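Flidau Household Help > Kitchen and Shopping > Bags and packing

Canvas tote collapses every time I try to pack it

Posted by Gakumano
Viewed 129 times

I gave up on carrier bags last December and have been using canvas totes ever since, which has been good for my conscience and terrible for my crisps. The bag I use most is a soft thing with long handles and no base to speak of. Put it on the table, let go, and it sinks to its knees like a tired donkey.

What I'm after is a sensible order for packing it. I do a small shop most evenings (snacks, a few tins, bread, sometimes a bag of salad that will be soup by the time I'm home) and I walk back, so it all hangs off one shoulder for 12 minutes. Tall bags of snacks are the worst. They go in upright, stick out of the top, and then lean over and take the rim of the bag with them.

I have tried laying them flat on the bottom. I don't recommend it.

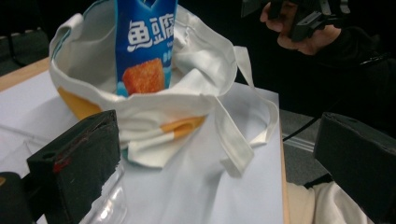
Fish tofu in the tote, standing up for now.

The rim does that folding-over business whether I want it to or not. Should I be folding it on purpose? And is there anything I can put in the bottom that doesn't weigh as much as the shopping? I'd like to avoid buying a special insert. I looked at one and it cost more than the bag, the snacks and my lunch put together.

Posted by Kaewsai
Marked helpful by 13 readers

Yes, fold it on purpose. Turn the top outwards all the way round before anything goes in, like the cuff on a pair of trousers that are too long. A doubled rim is a good deal stiffer than a single one and the bag will stay open while you fill it. Pull it back up when you've finished, or you lose depth and the handles sit at a daft angle.

For the bottom, cut a piece of cardboard from a delivery box. You will have one. Everyone has one, usually behind the door. Stand the bag on the card, draw round the base, cut just inside the line and round off the corners so they don't poke through the seams. When it gets soggy, throw it in the recycling and cut another. Mine last a couple of months, apart from the one that met a leaking pint of milk.

Then pack in this order:

Tins and jars first, flat on the card, spread across the whole base.
Boxes next, on their ends, against the two long sides. These are your walls.
Tall snack bags upright in the middle, between the boxes, where they can lean without going anywhere.
Bread and salad on top, last in and first out.

If you've no boxes that evening, a rolled-up tea towel down each side does nearly as well. Don't squeeze the air out of the snack bags to make them fit. The air is the only thing looking after your snacks.

One more thing about handles. Long ones catch on chair backs and door handles, and the whole bag comes off the table in one go. I flop mine flat to one side while I'm loading, well away from the edge, and only gather them up when I'm ready to lift.

Posted by Gitasard

just use a rucksack

Posted by Kaewsai

He asked about a tote.

Posted by Gitasard

Fair enough. I do have one tote, and I wash it at 30 because the first one went through at 70 and came out the right size for a paperback. It was also much stiffer afterwards, so I suppose that's a solution of sorts. Wouldn't get a loaf in it though.

Posted by Gakumano

Cardboard is in, rim is cuffed, and the tins are doing as they're told. I carried home two tall bags this evening and they arrived with most of their contents in one piece -- the bread less so, but I'd put it in first out of habit. Will try the tea towels next.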